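Print this page | E-mail to a friend

The Lodger's Mug

by Mansa Essien
27/01/2020

1. Number 44

I should say straight off that I never wanted a lodger. I wanted a new boiler, and the man from Eltano had sucked his teeth and written 2,731 on the back of his card, and I'd had to sit down on the stairs. So up went my notice in the launderette, and three days later there was Abdul-Rahman Tetteh on the step at number 44 with a suitcase, a rolled-up rug and a mug.

The mug was in his hand. I thought perhaps he'd been drinking from it on the bus.

"Does it come with the room or do I bring my own?" he asked, and I said what, and he said, "Tea," and I laughed so much I forgot to ask for the deposit.

He was a piano tuner, or had been. He did six pianos in a good month and the rest of the time he read library books about the sea. He paid on the first, he wiped the bath, he was no trouble at all. My sister Benedicta said it was always the quiet ones, but she says that about everyone, including our mother.

The mug was brown and ugly and it said TRIKORA HOTEL on the side in gold that had mostly worn away. He washed it himself, every time, and hung it up himself, and if I so much as reached for it he'd say, "Leave that one, Mansa, leave that one," very gently, as if it might go off.

Well. You can guess what that did to me. I was up half the night wondering! A wife? A murder? I looked up the Trikora and there was one in a port I couldn't pronounce, shut for years, with a picture of a palm tree in a pot.

I went as far as asking Ohemaa at the library what she knew about him, and she gave me a look over her glasses and stamped my book extra hard. 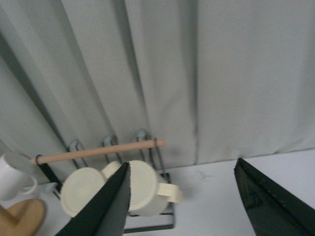

2. March

He went off to tune something grand at a school up the coast, two nights, and he left the mug behind. I lasted until the second evening. Then I took it down and made myself a tea in it, proper strong, and sat at the table feeling like a burglar.

It was a perfectly ordinary cup of tea. The handle was too small for my fingers and there was a chip just where your lip goes. I was hunting for something on the bottom, a name or a date, when I heard his key.

"School had a burst pipe," he said, putting his bag down. He looked at me and he looked at the mug.

I said I was sorry. I said it about four different ways.

"It leaks," he said. "Down by the handle. I didn't want you to scald yourself."

And it did, too, there was a ring of tea on my good cloth and all down my sleeve. I asked him why on earth he kept it, then, and he filled the kettle and got out two of mine, the blue ones, and began to tell me about the hotel.

Print this page | E-mail to a friend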